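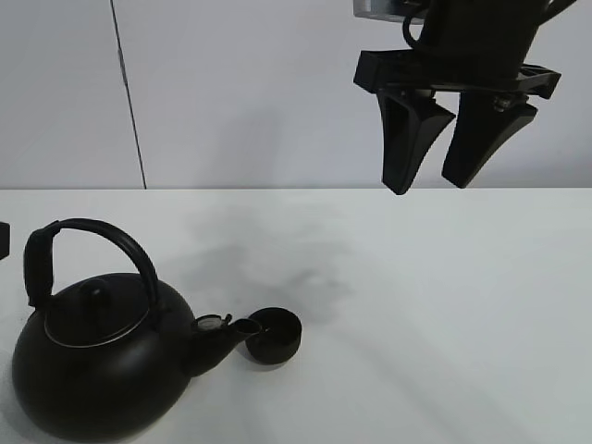
Progress report to the Tapia Fund, second period
Household chores project, Sernville workshop
Prepared by Azra Vidmar

Shares 4 | Comments 0

Dear Viorica, and everyone at the fund,

Thank you for your patience with this one. I had promised it to you at the start of May and then we moved the arm to the other bench, which took a good deal longer than any of us had planned for, and I wanted to be able to write to you about chores and not about cable routing. You asked us last time to answer one question as plainly as we could, namely whether a machine can do an ordinary kitchen job yet without a person standing beside it, and I have tried to keep that question in front of me while writing. The short answer is still no, though it is a much more interesting no than the one I gave you in the first report!

Where we are with the kettle

The kettle has taken up most of this period. You may remember that Tymofii Mykhailiuk wanted to start with folding dish towels and that I argued for the kettle, and I am glad we went that way, even if he still brings up the towels at lunch. Filling and putting back a stovetop kettle sounds like a single job when you say it in your own kitchen. Once you have to write it out for a machine it falls apart into a whole string of little ones: find the handle, get the fingers through or around it, lift it level, set it down without a bang, take hold of the lid by its knob, and deal with the whistle cap on the spout.

The handle is going well. The arm will now pick the kettle up and set it down again nearly every time, as long as it starts more or less where the program expects it. When Kastriot Kadrić turned it so that the handle ran the other way, we lost most of an afternoon, and I have put that down as the first thing to fix in the next period. A person would simply reach from the other side – we do it without a thought – and teaching the arm to want to do that is proving slow.

The lid is middling. The knob is small and domed, and the fingers tend to slide up and off it if they close a little too high. Tymofii has slowed the last part of the approach right down, which helped, and we are going to try softer pads before we touch the program again.

The whistle cap is where we are properly stuck, and I would sooner tell you so now than dress it up. It is a small black cylinder, it rolls, and it is hard for the camera at the wrist to judge how far away it is when it is lying on its side. We ran 104 attempts at picking it up and placing it back near the spout. The arm got hold of it often enough to be encouraging, but holding it and lining it up are two separate troubles, and we have not had one clean run from start to finish that I would be willing to show you as finished work.

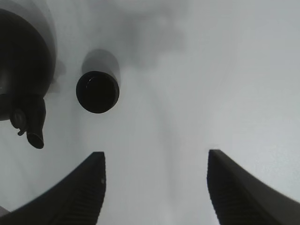
Most of what goes wrong goes wrong in the last inch. The arm gets to the right neighborhood without any fuss, and then the fingers come down slightly to one side, nudge the thing they were meant to pick up, and carry on as though it were still where it used to be. We have started having it stop and look again just before closing. It makes the whole business slower (painfully so, if you are the one waiting for tea) but the misses are gentler and the kettle has fewer scratches.

Shadows have been our other lesson. Black kettle, black cap, black fingers and a white tabletop seemed like a sensible arrangement when we set it up, with plenty of contrast, and for finding the kettle it is. What we had not thought through was that the arm throws a shadow over its own work as it moves, and the software has at times taken the darker patches for something solid. Tihomir Krasniqi came over from the Grotley shop for two mornings and helped us move the lights, and he has also lent us a diffuser we would like to keep for as long as he will let us. 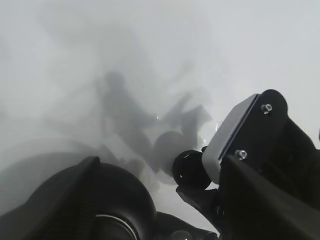
View from the gripper: arm shadow on the work surface.

What this means for the shop-floor side

Tihomir's own interest is in whether any of this carries over to Tenberg, where they would like a machine to put loose caps on containers at the packing bench. My feeling is that it would be easier there than in a kitchen. The parts arrive the same way round each time and nobody moves the table. I have told him not to order anything yet, all the same, and to come back to us after the summer.

Money

Of the 3,000 granted for this period, 700 is unspent. The underspend is the second set of finger pads, which were out of stock. We would like to carry it over for the same purpose if the fund is agreeable, and Kastriot can send the receipts for the rest whenever you want them.

Next period

– Picking up the kettle with the handle facing any direction
– Softer pads, then the lid trials over again
– A shallow tray or mat to stop the cap from rolling, tested against the bare tabletop
– The dish towels, if there is time, as I have promised Tymofii

You are very welcome to visit. Mornings are best, before ten, when the arm is usually running and there is somebody free to walk you through it.

With warm thanks,
Azra

We use cookies to remember your settings. Accept | Manage preferences
Get workshop updates by email. Subscribe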